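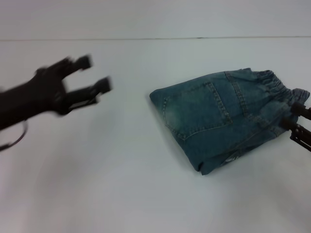 Section 4. Filing a Lost or Delayed Baggage Claim in Traltia

Traltia is the claims tool that comes with the Banemik travel plan. The sales page says a claim takes "moments." Set aside 40 minutes, more if your bag went through two airlines. This section covers checked bags only. For missed connections, go to Section 5.

Before you start

Have these at hand:
Your baggage tag number (the sticker stub, usually stuck to the back of your boarding pass)
The report you filed at the airport baggage desk
Receipts for anything you bought while the bag was missing
Your plan number

Note: If you left the airport without filing a report, Traltia will still let you begin. It will let you get all the way to step 7 and then stop you. Call the airline first and ask for a late report in writing.

4.1 Entering the claim

1. Sign in and choose New Claim. Ignore the Quick Claim button. It opens a shorter form that leaves out receipts, and you will be asked for them later by email.

2. Pick the airline that flew your last leg. The form asks for "your airline," which could mean the one that sold you the ticket. For baggage, Traltia wants the one that delivered you, with or without your suitcase.

3. Type in the tag number. Leave out spaces. If the number is rejected, try it without the letters at the front.

4. Choose Delayed or Lost. Most airlines won't call a bag lost until a set number of days has passed, so pick Delayed unless you have a letter that says otherwise. You can change it once.

5. List what was in the bag. Be plain: "blue rain jacket, two years old" does better than "clothing." The Estimate Value button fills in prices for you. We would not use it. In our tests it priced a pair of hiking boots at 10 dollars, and the figure could not be edited after saving.

6. Upload receipts, one file for each. The screen says any format is fine. In practice, photos from some phones show a green check mark and then arrive blank. Open each file from the Review page before going on.

7. Enter the airport report number and press Submit.

Caution: Do not press Submit twice. The page can sit still for a while and look frozen. A second press makes a second claim, and both are put on hold as duplicates.

4.2 After you submit

8. Write down the claim number. A confirmation email is promised, but don't count on it.

9. Check the Status page once a week. "In Review" may mean a person is reading your file. It is also what the page shows when a document is missing, so open the Documents tab each time.

10. If the airline offers a voucher, read the terms before you accept – taking it may close your claim for cash.

Note on error codes: Code 598 means the tag number does not match the flight. Code 681 is listed in the Holmgren help pages as "temporary." Abrehet Chala on our support desk has seen it last for days. Save your draft, sign out, and try from another browser. If that fails, send the claim by mail using the form in Appendix B.

4.3 Outside claim services

Traltia shows an offer from Trulitz on the last screen. Trulitz will chase the airline on your behalf and keep a share of what you get. The box is checked by default. Uncheck it unless you have read the fee page and still want the help – for a simple delay with good receipts, we doubt you need it.

Caution: Once you sign with an outside service, Banemik may refuse to discuss the claim with you directly. Get the cancellation terms in writing first.

Section checked by Mekdes Gebru, 9 Aug 2019. Screens may differ in later versions.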